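Glaze fit at Pevness

08/10/2021

The kiln manager at Pevness has spent four years on crazing in tableware. "Most of it is expansion mismatch," she said. "The glaze shrinks more than the body and ends up in tension."

Her test batch ran to 200 tiles, fired in April. Cooling was held at 40 degrees an hour through the quartz range. "Slower gained us nothing."

Color, she said, has little bearing on fit at low stain levels.
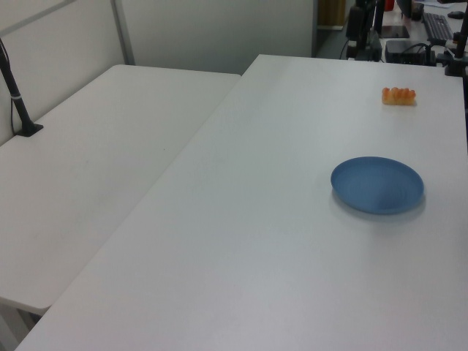 Next tests

Muvside will supply a second clay body.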